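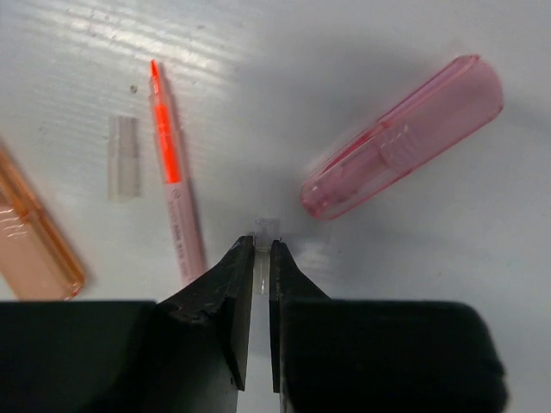 Book 8, p. 317

Sunday, December 19, 2021

Small clear parts again today, and I'm really pleased with how the handling rules are shaping up! Going through the Nadar draft line by line with the cell in front of me is far better than reading it at a desk.

Rule 2 (one part per grip, nothing else within reach of the fingers) needs rewording. Pens and caps lie close to the pickup point in normal work, so I'd like it to say "nothing under the finger path". Much easier to check.

Fingertips: the left one is scuffed and chipped up near the top. The draft only says "inspect regularly", so I've pencilled in a proper log line with finger side, where the wear is and who looked. Jisura form 2887 has a spare column for it.
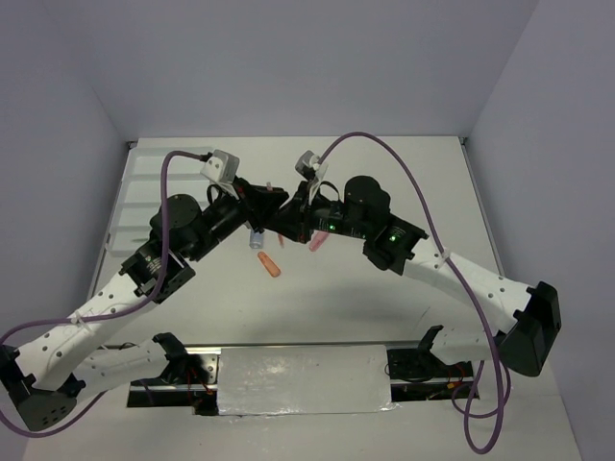
Shared zone is the bit I like best. Only one arm may close on a part while both grippers are over the middle, and the other holds still until it's clear. Simple to teach, simple to audit.

Cables: add a check that each camera lead is zip-tied to its own link, with enough slack for full travel – the Ilik sheet covers the tie but says nothing on slack. Same for colour coding, purple for camera leads, and keep it that way.

To do: send rewording to Prorneretti, ask if the April review can take the wear log too.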